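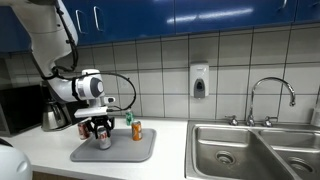

7월, 오후 네 시 조금 넘어서 씀

콤부차 2차 발효 기록을 며칠 미뤘더니 머릿속에서 다 섞이려고 해서, 차 한 잔 내려놓고 기억나는 대로 적어 둔다. 읽는 분들은 순서가 좀 왔다 갔다 해도 너그럽게 봐 주시길.

이번 배치 이름은 Pravura로 정했다. Cremilda가 지어 준 이름인데, 지난번 Prata보다 입에 잘 붙는다고 다들 좋아한다(나는 사실 Prata도 좋았다). 베이스는 늘 하던 대로 홍차와 녹차를 반씩 섞었고, 1차 발효를 9일에서 끊었다. 하루 더 두자는 Ankit의 의견도 있었지만 요즘 작업실이 워낙 더워서 산미가 금방 올라온다. 아침에 맛봤을 때 딱 풋사과 같은 느낌이 나길래 그냥 그 자리에서 걸렀다.

2차는 두 갈래로 나눴다. 하나는 생강만, 다른 하나는 생강에 말린 유자 껍질. 생강은 강판에 갈아 즙만 넣었더니 바닥에 가라앉는 게 훨씬 적다. 지난달에 채 썰어 넣었다가 병목이 막혀서 고생한 걸 생각하면 진작 이럴 걸 그랬다. 유자 껍질은 1,000 ml에 한 꼬집이면 충분하고, 그보다 많으면 끝맛이 쓰다. Maeve는 쓴맛이 오히려 좋다고 하니 취향 문제이긴 하다.

탄산은 생강만 넣은 쪽이 확실히 세다. 설탕량은 같았으니 유자 쪽이 약한 까닭을 모르겠다. 껍질에 남은 기름 성분 때문인가 싶기도 하고, 단순히 뚜껑 고무 패킹이 낡아서 샌 건지도 모르겠다. 다음에는 패킹부터 새것으로 갈고 똑같이 한 번 더 해 볼 생각이다. 그래야 무슨 말이든 할 수 있지.

당도계 얘기도 적어 두자. 영점이 또 틀어져 있었다! 증류수로 다시 맞추고 나니 앞서 적은 값들이 조금씩 높게 나온 거였다. 공책 앞장의 숫자는 지우지 않고 옆에 연필로 표시만 해 놨으니, 옮겨 적을 분은 꼭 연필 표시를 봐 주세요. 그리고 쓰고 나면 프리즘 면은 젖은 천으로 닦고 말려서 케이스에 넣어 주시고요.

저녁 전에 Kathleen이 들러서 두 가지를 나란히 마셔 보더니 유자 쪽이 식사랑 더 어울리겠다고 했다. 향은 은은한데 뒤가 깔끔하다고. 생강 쪽은 한 모금은 좋은데 한 잔을 다 비우기에는 맵다고 해서, 생강즙을 리터당 9 ml에서 6 ml쯤으로 내려 보기로 했다. 나도 마시면서 목이 좀 얼얼하긴 했다.

스코비는 건강해 보인다. 새 층이 고르게 올라왔고 냄새도 깨끗하다. 종균액은 200 ml 따로 덜어서 냉장고 맨 아래 칸에 넣어 뒀다. Bláthnaid가 집에서 키워 보겠다고 가져갈 몫이니 버리지 말 것.

남은 일: 고무 패킹 주문, 녹차 재고 확인, 유자 껍질 소분. 라벨은 Cremilda가 글씨를 써 주기로 했고, 다음 시음 때는 물이랑 심심한 크래커를 넉넉히 챙기자.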